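About Nerkia

Nerkia writes and tests control software for household robot arms. We are based in Bostville, in two rooms above a cycle shop, and most of our work is done in simulation before any of it goes near a real machine. Our customers are firms that build mobile arms for use in people's homes. We don't build arms ourselves.

Our main product is Tarno, a motion planner for picking up, moving and setting down everyday objects. It is supplied with a set of simulated rooms, which our customers also use for their own testing.

The June fault

Most people who come to this page have heard of us through the fault in Tarno, so we set it out in full.

In June a customer's arm was clearing a low table during a trial in a test flat. It closed its gripper, swung away from the table and struck the edge of a shelf at the height of an adult's elbow. No one was in the room. The shelf was cracked and the wrist joint of the arm had to be replaced. The arm had been told to stop when it met resistance, and it did stop, but later than it should have.

The customer sent us the logs the same evening. We withdrew the release the next morning and asked every customer using it to go back to the previous one. Over the following weeks we ran 174 clearing tasks in our simulated rooms with the faulty release. In 39 of them the arm passed closer to a piece of furniture than the limit allowed.

There were two causes. The planner treated glass and other see-through surfaces as free space when they were seen from a shallow angle. It also kept an old map of the room for up to five seconds after the base had moved, so that an arm could be planning around furniture from the wrong place. Either fault alone would probably have been caught by our checks. Our test rooms at that time had solid tables only, and the base was always parked before the arm moved. We had tested the thing we expected to happen.

What we changed

The map is now thrown away as soon as the base moves, and the arm waits for a new one. Surfaces that can't be read clearly are treated as solid. This makes Tarno slower in cluttered rooms, and some customers have told us so. We have left it as it is.

We rebuilt the test rooms with glass tops, objects lying on their sides, lit lamps and narrow gaps beside furniture. A release now has to pass in all of them. Poduval, an outside safety testing firm, chooses its own starting positions and runs them without telling us beforehand. It can hold back a release, and has done so once.
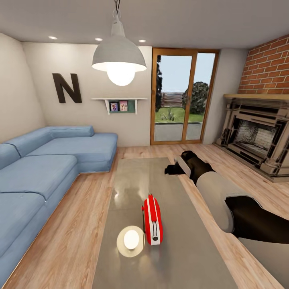 One of our simulated living rooms, with the glass-topped table and the gripper beside it.

Reporting a problem

If an arm running Tarno moves in a way you did not expect, press the stop button, leave the power on if it is safe to do so, and save the log. Send it to our support desk with the release number. Please report near misses as well as contact. We reply to safety reports on the same working day, and a copy goes to Poduval.

The full fault report is available on request from the Bostville office.

Page last updated 29 December 2024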